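Facility Planning and Space Use
Unit 4 Handout: Floor Area, Clearance and Room Records
Nolmont Institute of Building Studies

Read this handout before the second workshop. Bring a calculator and your completed worksheet from Unit 3.

4.1 Gross and net area

Gross area is measured to the outside face of the exterior walls. Net area is the space within a room that can be assigned to a use. Corridors, stairs, shafts and the thickness of walls are part of gross area only. Students often lose marks by mixing the two in a single table.

In the Stomov Hall exercise, the gross area of the ground level is 2460 square feet and the net area is 2000 square feet. The difference of 460 square feet is taken up by circulation and structure. State both figures in your answer and label each one.
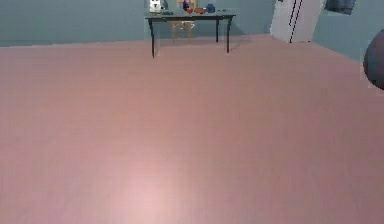

4.2 Occupant load

The occupant load is found by dividing the area of a room by the area allowed per person. For this course, use 100 square feet per person for office work, unless the worksheet gives another value. The net area of Stomov Hall therefore supports 20 persons. Where a result is not a whole number, round up for exit planning and round down for desk assignment.

4.3 Clearance

Fixed items reduce the usable part of a room even when the recorded net area stays the same. Draw the footprint of each item first, then its service zone – the area that must be kept open for access and repair. Service zones may overlap one another. They may not overlap an exit path.

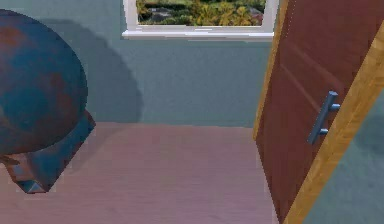
4.4 Room records

Each room record must show the room number, net area, assigned use and date of last survey. The Igwe Annex file is a useful model. Its storage room is entered at 160 square feet, with the service zone drawn on a separate sheet.

Assignment

Complete the Zovlow Building worksheet, parts A through D. Show all working and give units at every step. Parts C and D will be reviewed in the workshop and should be submitted on a separate page.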